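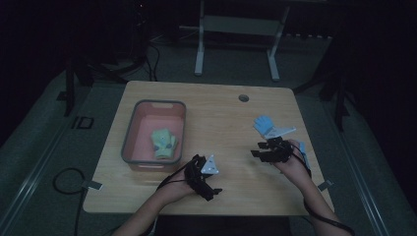
Can we buy the second pair of hand exoskeletons this year, or do we have to wait for the new budget?

The second pair can be ordered this year if the table and the stands are moved to the next budget. Both together are over the limit we have left.

Ticket: Equipment plan, hand capture station 2
Opened by: Olline lab support
Supplier: Takberg
Status: waiting for quote
Last update: 10 October 2019

Request
The Cekollow project needs a second station for recording hand work, the same as the one in use now. The operator wears one device on each hand and does small table tasks, for example with cloth items and a storage bin. Please check what must be bought new and what can be shared.

Entry 1
I made a list from the July order. The order had 34 lines, but many of them are cables and screws, so I put them in one group. The expensive part is the pair of exoskeletons. The marker plates were on a separate line and I almost missed them. If we forget them again we pay shipping two times, as in July.

Entry 2
The supplier asked if we want left and right devices as a set or single. I answered that we want a set. A single right device is possible as a spare, but it costs more than half of the set and I could not find a reason for this in the price list. I asked them to explain.

Entry 3
Problem with the cable length. The standard cable is too short if the computer stands behind the operator, and an extension is not included. We need one extension for each hand. The project Sầm had the same trouble and they bought extensions from another shop, and then the connection was lost several times per day. I prefer to buy the original ones. Added to the list.

Entry 4
Question from purchasing: is a new table necessary? My answer: it is not necessary in the first months. Any flat table with a hole for cables is enough, and there is one in storage. The brackets for the table edge must be bought, they were 12 per piece last time. Changed the line from "table" to "brackets only".

Entry 5
The first quote came and the sum was wrong. It had the yearly service contract inside for both stations, but station 1 is already covered. I sent it back. Without this error we are nearly 1000 under the limit, so the extensions fit and also a set of replacement finger linkages.

Entry 6
Delivery time is 13 weeks after the order is confirmed. If we confirm after this month, the invoice can fall into the next year and then the money from this year is lost. Purchasing, please tell me what is the last possible day for you.

Open points
Corrected quote from Takberg
Answer about the price of the single right device
Last day for confirming the order
Who signs for the Cekollow part of the cost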